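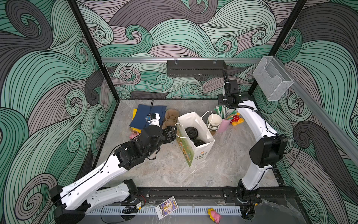

Wave-print walls, marble floor, silver rail across the back

Kinix 4 bulletin channel software: same program as Nanitz or not?

bevormsby
OK so I've been going back and forth on this with a friend by email and I want more eyes on it. Does anybody here remember Kinix? It was the DOS program a lot of small cable systems used for the community bulletin channel. Blue pages, yellow text, school lunch menus, lost dogs, the weather if somebody bothered to type it in. Our local system (Drikum Cable, long gone) ran it on the channel right next to the scrolling listings, and I used to watch it while eating cereal like it was a real show.

I have a working copy of Kinix 3 and I just got a disk of Kinix 4, and they don't feel like the same program AT ALL. Different menus, different page format, even the clock in the corner is drawn another way. The 4 disk looks a whole lot more like Nanitz, the program the hospital and hotel channels used. My theory is that they bought Nanitz, slapped the Kinix name on the title page and shipped it. Who knows anything?

felicab
Hi Bev! I ran a Kinix machine for a little system for years, so I can say a bit. We went from 3 to 4 one September and I hated it so much. All my pages had to be typed in again! The import tool was on the disk but it choked on anything with a border around it, and I put borders on everything because I was young and had no taste.

I never thought of it as Nanitz though. Nanitz had that slow page turn where the new one came down like a window shade. Kinix 4 never did that on our box. It just cut, boom, next page.

hwako
The window shade was a setting. It's under Options, then Change Style, and it's only there if you have the Ejigu card in the machine. With plain VGA out to a converter you get cuts and nothing else. I had both programs with the same card and they did the exact same shade.

So I'm with Bev. It's Nanitz in a new hat.

felicab
Well, we didn't have the Ejigu card, so fair enough, that would explain me never seeing it. Still not sold. Two programs can call the same trick on the same card. 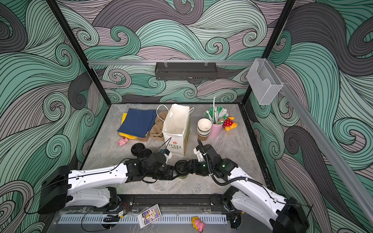

Page 2 of 4

ibsa_a
Jumping in from the first page. I think you're both half right and it bugs me that the web has this down as a plain "rebrand" now, when as far as I can tell that all comes from one post somebody made years ago.

I pulled apart the page files from both. The header is laid out the same way in Kinix 4 and Nanitz, I'll give you that. But the schedule file is old Kinix through and through. It has the same dumb limit of 1,000 pages, and it stores the start times the same backward way that Kinix 3 did. If they had just renamed Nanitz, why on earth would they drag that over? Nanitz would take 2,000 pages and had a much nicer scheduler.

My guess is they took the drawing part from Nanitz and bolted it on to their own scheduler.

hwako
Or they took Nanitz and wrote a scheduler that could read the old files so customers wouldn't scream.

ibsa_a
Customers screamed anyway, see Felicidad above.

felicab
I did scream. I'd scream again.

bevormsby
Ha! OK, the page limit is interesting, I hadn't looked at that at all. Ibsa, did you check what happens when you go over it? On 3 mine just loses the last page without a word. I lost a really nice bake sale page that way when I was messing around.

ibsa_a
Same on 4. It says "saved" and then the page is gone. On Nanitz you get a proper warning. That's my best bit of evidence if I'm being honest with you all, because it's the kind of bug that you only keep if you keep the code.

NuriaN
Long time reader here, hardly ever post. I have a box of Nanitz stuff from a hotel my aunt worked at and there's a flyer in it that talks about "our new partner in community television." No name given, which is so annoying. But that says partner to me. It doesn't say "we got bought." I can scan it if anybody wants it.

The same box has the dial-in manual. You could update pages from home at 300 baud, which sounds like torture. There's a whole chapter on what to do when the line drops halfway through a page, and the answer is more or less "start over."

felicab
Please scan it!! And I did the dial-in thing from my kitchen during snow days, so I'd love to see that manual again. You'd type the closings in all caps, send it, and go make a sandwich.

hwako
A flyer saying partner can mean anything. Companies said "partner" the week before they ate each other.

NuriaN
Sure, but it's more than we had this morning, isn't it?

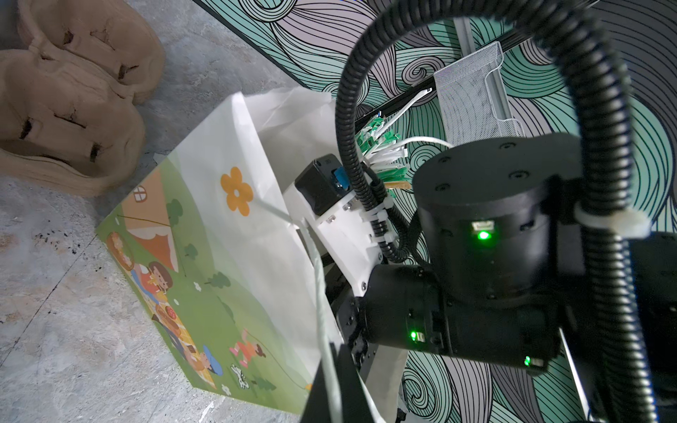
Bulletin Channel Software Group, Old Cable TV Club

bevormsby
Moved this over to the software group because it was getting long for the general board, hope that's fine with everybody.

Update from me: I put Kinix 4 on the test machine last night and went through the menus with Nanitz running next to it. Hagos is right that the style menu is the same, same order and everything, they even both misspell "horizontal." The page editor is the same too. Then you hit the schedule key and you're back in Kinix 3, gray boxes and all. It's so jarring. You can just about feel the seam.

So I'm changing my vote. It's a mash-up. Sorry Hagos.

hwako
I'm not changing mine. The editor is most of the program. If I put my old radio in your car it's still your car.

ibsa_a
But they kept the engine! The scheduler IS the engine. The editor is the radio.

felicab
I would like to point out that neither of you has said what the car's supposed to be, and I've read it three times.

NuriaN
Scanned the flyer, it's in the group files now. The manual is going to take me a while because the staples are rusted in and I don't want to rip it. Around 300 pages, so be patient with me.

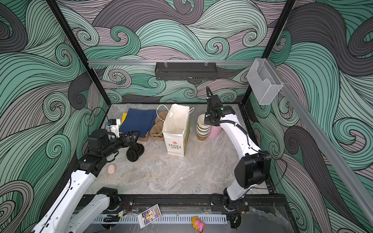

bevormsby
Nuria, the flyer is great, thank you! The screen shot on the back has the Kinix 3 clock in the corner with a Nanitz page under it, so somebody had the two talking to each other before 4 came out. I want to print it and keep it over the test machine. My desk is a mess of disks and the little converter boxes that never stack right, and I've been wanting a long black wire basket like the one hanging off that back rail by its clips, with a clear holder next to it for the flyer. The curved cut-out on that acrylic one would be nice for grabbing paper. For now it's all going in a shoebox marked KINIX, and Felicidad, if you still have any of your bordered pages on disk I'd really love copies, the uglier the better.

felicab
I have one disk left and it reads on a good day. Mostly craft fairs. I'll try it tonight and send whatever comes off.

hwako
If the import tool chokes on them, send them to me too. I've got a converter I wrote for Nanitz pages that might do it. And yes, Ibsa, if it works on Kinix 3 files I'll admit that's one for your side.

ibsa_a
Saving that post.

NuriaN
Does anyone know if the Ejigu card needs its own driver disk? There's one in the box with a torn label and I can only make out the first two letters.

hwako
It does, and the Nanitz installer won't load it for you. Make a copy of that disk before you do anything else with it, then look for a file with SHADE in the name. If it's there you've got the right one.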